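Notice to Residents of Endale House

The following was found among the papers of the Manzano Residence for Retired Employees when the building changed hands. It is printed as written.

To all residents, second and third floors. It has come to the attention of the Office that the suggestion box in the east dining room is being used for purposes other than suggestions. The Office wishes to restate the terms under which the box was provided.

The box was received in September from the Clultholm workshop, under the agreement by which that workshop supplies furnishings to all residences of the Sosine Company. It was intended to replace the earlier box, which had no drawer and had to be turned upside down and shaken. Residents were invited to submit remarks on meals, heating, laundry and the hours of the reading room. Remarks were to be written on the slips provided and signed with a room number.

In the first month the Office received 80 slips. Of these, 60 concerned the soup. The Office replied to each of them in writing, and the soup was changed.

In the second month the slips were of a different character. One asked whether the sea could be heard from any of the rooms on the north side. One gave a recipe for plum cake, in two parts, the second part marked "to follow." It has not followed. Several were addressed to persons who no longer live in the residence, and one to a person who, as far as the records show, never did. The Office had no procedure for these and placed them in a folder.
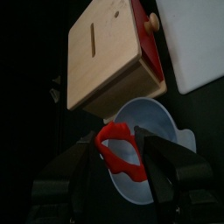 The Office turned next to the matter of the replies. It had been assumed that residents would wait for an answer to be posted on the board by the stairs. Instead, they began to open the drawer themselves. The red paint made it difficult to overlook, and the round wooden knob was, in the opinion of the Office, too easily grasped. Slips that had gone in by the slot in the evening were gone by breakfast, and others had been left in their place, in other hands. The resident who asked about the sea was told that it could be heard from the linen room, in winter, with the window open. The light blue bowl, which belongs to the kitchen, was to be returned there after meals and was not to be left beside the box with sugared almonds in it.

The Office considered a lock. An estimate was obtained, and 800 was set aside in the budget for hardware and fitting. Before the order could be placed, a slip was found in the drawer addressed to the Office. It was not signed with a room number. It asked whether the Office took its meals alone, and whether it had always done so.

The Office is not required to answer personal inquiries. The slip was placed in the folder with the others. Some days later it was taken out again, and a reply was written on the back and put through the slot after the lights had been turned down – a departure from procedure, for which the Office accepts responsibility.

Residents are therefore advised of the following. The box will remain in the east dining room. The lock will not be fitted. The drawer may be opened between supper and breakfast by any resident who expects a letter. The linen room will be left unlocked from the first frost, and those who wish to sit there should bring a blanket.

The Office would also be glad to receive the second part of the recipe.

Posted Sun 10 April, by order of the Office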